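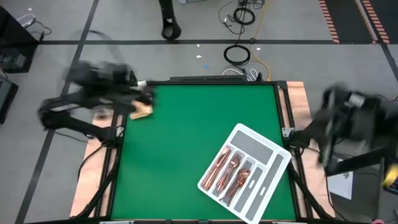 Welen Cutlery Tray, white with gray-lined compartments

Item 437
In stock at Hultport, ships in 2 days

Cutlery drawers begin with good intentions and end with a whisk jammed against the underside of the counter. The Welen is a tray for people who would like to open the drawer on the first pull.

It's white plastic with gray-lined compartments. Five long narrow slots run side by side, which covers knives, forks, soup spoons, teaspoons and whatever your household considers the fifth category. In ours it's chopsticks, plus a corn holder that lost its twin in April. Across one end is a wide compartment for the short, squat things: bottle opener, peeler, the good scissors if you can get them back. A long narrow compartment goes down one side, and we won't tell you what to put there. It will be takeout soy sauce by the end of the month.

The slots have small oval cutouts in the bottom. Crumbs get into a cutlery tray by means science has yet to explain, and you'll want to tip it over the sink now and then.

Copper-colored cutlery looks very good against the gray. So does the plain steel stuff you bought for your first apartment, though it gets fewer compliments.

Cutlery is not included. We say this in the title of the order form, in the confirmation email and on the sticker, and we still get letters.

Before you order

Measure the inside of the drawer. The outside of the drawer is a lovely number but it won't help you. Measure the height too, from the drawer floor to the lip of the cabinet, and then measure once more with the drawer pushed halfway in, where older cabinets like to hide a crossbar.

If the tray comes up narrow for your drawer, the Floten side strip fills the gap and stops the whole thing sliding forward every time you go for a spoon. If your drawer is shallow, look at the Lie, a lower tray with fewer slots and less room for regret.

Care

Wash by hand in warm water with ordinary dish soap. Wipe the slots with a cloth wrapped around the handle of a wooden spoon, as fingers won't reach the corners and you'll only get annoyed. Keep it under 70 degrees Celsius and away from the stovetop. Let it dry upside down before it goes back in the drawer.

Returns

Unused trays can come back to Hultport in the original box. Used trays can't, even if you only used it for "a trial run with the forks."

Goes with

Floten side strip
Lie shallow tray
Welen drawer mat, cut to size

We've sold 3000 of these. One customer keeps paintbrushes in it and seems happier than the rest of us.

Page updated 2024-07-04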